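3 min read

Ticket 428 – Breakfast combo unit: sandwich side browns unevenly, lid does not close flat
Status: Resolved
Category: Small appliances / two-zone units
Product line: Workeck breakfast combo, green housing
Opened by: Skostach break room, second floor

Reported problem

Toasted sandwiches come out dark at the hinge end and pale at the front. The round pan on the right side of the same unit fries eggs normally. The user also reports that the lid sits high when two slices and a filling are loaded, and that cheese has run into the gap between the sandwich plate and the pan.

Unit was bought through Roveo in March and is used on most working mornings. No error before this month. Cord and plug checked by the user, no damage found.

Initial questions sent to user

- Is the unit on a level surface?
- Which knob is being turned, and how far?
- What bread is used, and is it placed in the unit before or after preheating?
- Is anything stuck to the upper plate?

User reply

Table is level. Both knobs are set to the same position. Bread is ordinary white sandwich bread, loaded cold, lid closed, then switched on. Some residue on the upper plate near the hinge, thin and brown, does not wipe off with a paper towel.

Step 1 – Clean the plates

Unplugged, left to cool for 44 minutes. Upper and lower plates wiped with a damp cloth and a drop of dish soap, then with a clean damp cloth. Residue at the hinge softened after a second pass and came off with a wooden spatula. No metal tools used on the coating. Cheese removed from the gap with a folded cloth.

Result: lid closes lower than before. Browning not yet retested.

Step 2 – Test with plain bread

Two slices, no filling, no butter. Preheated 5 minutes with the lid closed. Toasted 4 minutes.

Result: color more even. Hinge end still slightly darker. Surface probe on the lower plate read 265 °F at the front edge and 12 degrees higher at the rear. This is within what we have seen on other units of this type and was not pursued.

Step 3 – Check loading position

User was asked to load the unit the usual way. The first slice went in toward the rear of the plate, with the front part of the plate left uncovered. With the slice that far back, the filling moves toward the hinge when the lid comes down, and the lid rests on the thick end. This matches both the dark hinge end and the high lid in the original report. 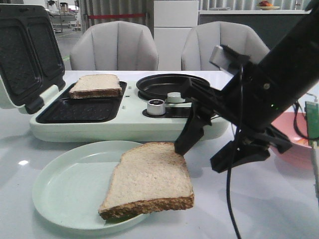 Fig. 1. First slice lying toward the rear of the grill plate, second slice on the round plate in front.

Slice moved forward by hand until it was centered on the plate – unit unplugged for this. Second slice placed directly over the first, filling kept away from the crust.

Step 4 – Retest with filling

One slice of cheese, one of ham. Preheated 5 minutes, toasted 5 minutes.

Result: lid closes flat. Browning even on both sides apart from a narrow strip at the hinge. No cheese in the gap.

Resolution

No fault in the heating plates. Cause was residue at the hinge combined with bread loaded too far back. User advised to:

- preheat with the lid closed before loading
- center the bottom slice before adding filling
- wipe both plates after each use, once cool
- leave the pan side off when only the sandwich side is in use

Replacement plate request to Thammasiri canceled. User confirmed normal results the following morning at 8:40 and agreed to close. Reopen under the same number if the lid lifts again.

2 comments · 0 shares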